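Let the robot wait: a small argument about success rates

Opinion, by Azlan Siregar

For most of last year I was looking at one number. The number was the success rate of our policy, and when it went up I was in a good mood, and when it went down I was not pleasant to eat lunch with. I want to argue in this text that the number, in the way most of us compute it, rewards the wrong behaviour, and that a robot which pauses should often be given a better mark than a robot which acts.

I should explain what we do. Our group works on a method we call Latuheru. The robot learns tidying tasks from demonstrations, as in many other laboratories. The difference is one extra output. At each short interval the policy gives the next motion of both arms, and also an estimate of how much it trusts this motion. If the trust falls under a limit, the robot stops with the hands raised and looks at the floor again before it decides. We collected 1526 demonstrations for training. Xolani Hlongwane did the larger part of them, and his wrists have my sympathy.

The evaluation was 121 trials on thin materials: cloth, paper, and clear film of the kind that comes around new furniture. I insisted on the film. Veikko Lahtinen, who wrote the perception code, was against it, and he was right to be afraid. Clear film is very unkind to a depth sensor. The sensor sees the carpet through it, or it sees a small bright point where the lamp is reflected, and between these two it has to guess. A person has the same problem in a smaller degree, but a person can feel.

We also kept the room as an ordinary room. The armchair stays, the slippers stay on their rack, the cables stay on the floor where people left them. I have visited laboratories where the floor around the robot is as clean as an operating theatre, and I understand why, but a method for tidying that has only met tidy rooms makes me suspicious.

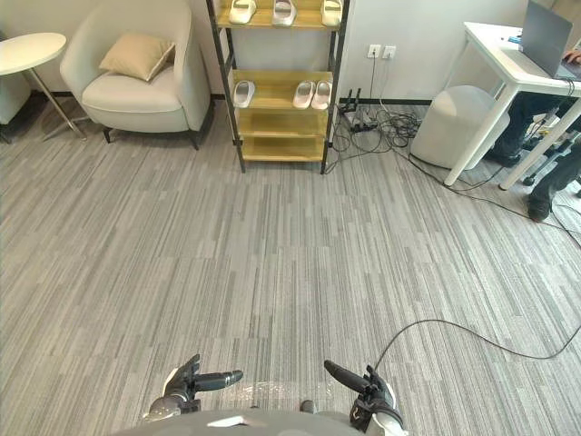

What the usual number hides

In the usual way of counting, a trial has a time limit and a goal. If the goal is reached before the limit, we write one. If not, we write zero. With this counting, our robot with the pause was worse than the same robot without it. The version without the pause tried at once, missed, tried again, and often arrived at the goal by the third or fourth attempt. The version with the pause sometimes used up its time and received a zero.

I was ready to remove the pause. I say this openly because I think many good ideas are removed in this way, on an afternoon when a table of results looks bad and the deadline is close.

It was Visitación Montes who asked to watch the recordings before we decided. She is not from robotics, she came to us from the study of rehabilitation, and she has the habit of looking at what happens between the start and the end. She found 13 trials of the fast version that we had marked as successes and that she would not accept in her mother's house. In some of them a finger had pushed hard into the carpet. In others the hand had closed on a cable together with the film and pulled both. The film went to the bin, so the software wrote one.

The trials with the pause had none of these. They had other faults. The robot could stand over the film for a long time, moving a hand by a few millimetres, and the person waiting at the desk would begin to read messages. It is not an exciting video. When Yasuo Hayashi showed it at an internal meeting, somebody asked if the playback was stuck.

I think we must be careful with our own boredom. We are the ones who watch these recordings, we watch hundreds, and we want something to happen. A family that has such a machine at home does not stand behind it with a stopwatch. They are cooking or they are in another room. For them the difference between one minute and three minutes is small, and the difference between a cable that was pulled and a cable that was left alone is large.

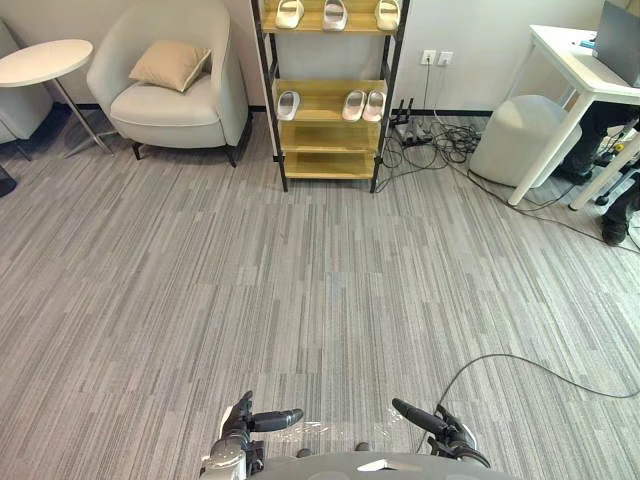 Both hands over the carpet, with the clear film between them.

Two objections

The first objection comes from Veikko, and it is the strongest one I know. He says that a robot which may refuse will learn to refuse everything difficult, and its authors will call this caution. He is correct that it can happen. In our early versions the limit for trust was too high and the robot was like a guest who does not dare to take a biscuit. My answer is that refusals must be reported, each one, in the same table as the successes and with the same size of letters. If a method stops in half of the trials, the reader must see it without searching in the appendix.

The second objection is about comparison. The benchmark most people around us use, Plirnosari, has no column for pauses and no column for contact with things that were not part of the task. If we report differently, our results stand alone, and reviewers do not like results that stand alone. To this I have no elegant answer. We reported both. In the old counting we look weaker than Lekus, which is a good method with a fast hand, and I have accepted that some readers will stop there.

What I would ask for is modest. Keep the success rate, but next to it put the number of contacts that a careful person would not have made, and the number of times the robot asked for more time. Let somebody outside the project do this counting, as Visitación did for us, with the sound off and without knowing which version is playing. It took her most of March. It was slow work, and she found things that none of our 2000 lines of evaluation code had been written to find.

I do not say that Latuheru is the right way to build a pause. Perhaps a sense of touch in the fingertips will make our trust estimate look old-fashioned very soon — Yasuo believes so, and he has already ordered the parts. But then also I would like to see in the table how many times the machine waited, and what it left alone while it was waiting.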